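Cutlery sorting goes to robot arm at Vakbridge caterer 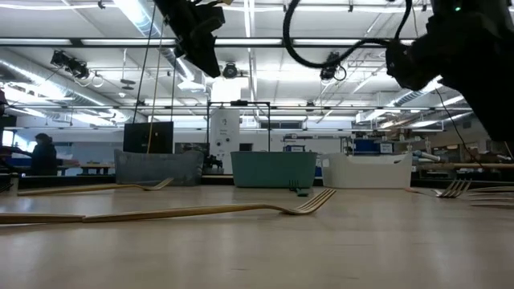
Contract caterer Dranport is to hand part of its cutlery sorting to a robot arm from February, after trials in which the machine was set to pick forks off a table and put them into baskets.

The change affects six people on the evening shift at the firm's Vakbridge wash-up, who now spend nearly 50 minutes a night on the job. Dranport said no hours would be cut. Staff will move to checking and packing, and two of them are being trained to restart the arm when it stops.

"My wrists won't miss it," said Selma Gashi, who has worked there for five years. "But it was also when we sat down and talked - I'd like to know where that goes."

Site manager Impi Ruotsalainen said the arm was slower than a person and would run after the shift had gone home. Thin handles lying flat were still the hardest to pick up, she added.

Staff were told of the plan on 11th October. Pay grades are still under discussion.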